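Betulden schools to ask for offers on heat pumps

21 Dec 2019

BETULDEN — The Betulden school council decided on Thursday evening to ask companies for offers to replace the old oil heating in its buildings. The decision does not oblige the council to buy anything.

Hongjun Long, who is responsible for the buildings, presented a report made by the engineering office Clestance. According to the report, the schools used 1081 megawatt hours of heat last year, and 461 of these went to the Yin Street school alone. Its boiler is 40 years old and spare parts are hard to find.

"We can repair it one more time, maybe two times," Mr Long told the members. "After this we will pay for a new one in any case, so it is better to choose it calmly."
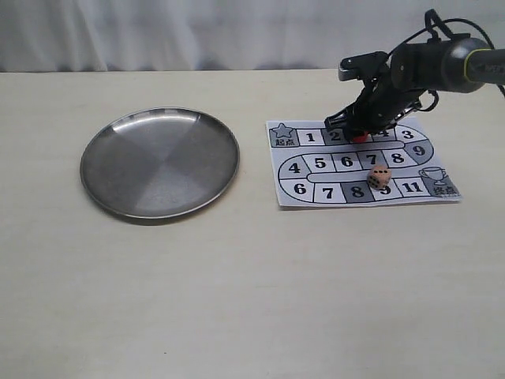 The companies will be asked for two prices. The first is for a normal purchase, and the second is for a contract of 10 years, in which the company owns the equipment and the council pays for the heat. Jista, the firm which services the boilers at present, has already said that it will make an offer.

Council member Tianyou Guo asked if the work could disturb lessons. Mr Long answered that the drilling at Yin Street would be done in the summer holidays — the pipes inside the building can stay as they are, but some radiators must be changed.

Offers must arrive before the end of March. The council will discuss them at its next open meeting after that date, and parents may send written questions to the school office until then.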